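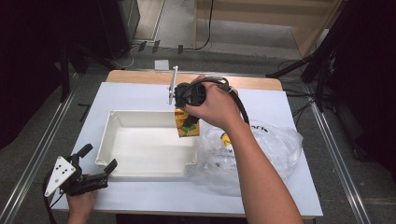

The part Liya Wolde still argues about is the pace. She told her shift lead in June that she had been hired to pack orders, that she was good at it, and that spending half a day moving one carton at a time so a machine could learn from it felt like being paid to forget how to do her job.

She has stayed with it anyway. At Filerham, a contract packing company that fills mixed grocery orders for small stores and schools, Wolde is one of 39 people on the day shift, and one of five who split their hours between the packing line and what everyone calls the side tables. There, packers pick up drinks, snacks and bagged goods with a hand-held gripper in each hand. The recordings go to Grumholm, the automation company Filerham signed with last year, which uses them to train a pair of robot arms meant for the slowest part of the line.

That part is called loose fill. Full cases have moved on conveyors at Filerham for years. Loose fill is what remains: a few juice boxes, a bag of crackers, a jar, all going into a tray for one customer. A packer does it without thinking. A machine has trouble with it, mostly because of the packaging. Clear bags fold over on themselves and shine under the lights. Small cartons dent if they are squeezed and slip if they are not.

"You find out how much your fingers were doing," said Shewit Asfaw, the first packer to sign up for the side tables. "With the grippers you can't feel the corner of the box. You have to look at it. The first week I looked at everything twice."

Asfaw now trains the others. Her advice is short. Come in from above, close slowly, and don't correct a bad grip halfway to the tray. If an item goes in crooked, leave it and say so, and the take gets marked. Grumholm wants the bad takes as well as the good ones, a rule that took some getting used to in a building where errors had always been written up.

A full session is 144 takes, with a break in the middle. The break was not in the original plan. Packers complained of sore thumbs and stiff wrists after the first sessions, and Lucian Cozma, who runs the day shift, had it added. He also moved the sessions to the morning. By afternoon, he said, people who had already been on the line were too tired to be careful.

The pay took longer to settle. Line packers at Filerham earn a bonus based on trays completed, and a morning at the side tables produces no trays at all. For the first month those who volunteered lost money. Wolde was the one who brought in her pay slips and laid them on Cozma's desk. Filerham now pays side table hours at the packer's own average from the previous month, bonus included.

"We should have caught that before anyone started," Cozma said. "We were thinking about the equipment."

What happens after the arms arrive is less settled. Filerham plans to install two of them on the loose fill line, and the company has told workers in writing that no packer will be let go because of it. The letter, dated 2024-02-24, covers people employed on that day. It says nothing about whether those who leave will be replaced, and packers noticed.

Wanda Wasilewska, who has been at Filerham longer than anyone else on the shift, expects the line to shrink that way. She does not hold it against the machines. Her shoulder has been bad for years, and she would be glad to give up reaching into deep bins. She is less sure about the job she has been offered in exchange, watching the arms and clearing jams.

"Standing and waiting for something to go wrong is also tiring," she said. "I did it at Sitalach, on the bottling machines. I went home with a headache every night."

Zewditu Belay, who coordinates the work for Grumholm, said the arms will be slower than a practiced packer, and that the company has told Filerham this. They are expected to take the steady orders with few kinds of items, leaving the odd ones to people. Wolde points out that the odd ones are the orders that hurt a packer's tray count. If the easy trays go to the machines, she wants the bonus figured differently before the first arm is bolted down.

Cozma said that request is fair and that he has passed it on. The new rate has not been set. Asfaw has two more packers starting at the side tables next month, and Wolde has agreed to stay on through the end of that round.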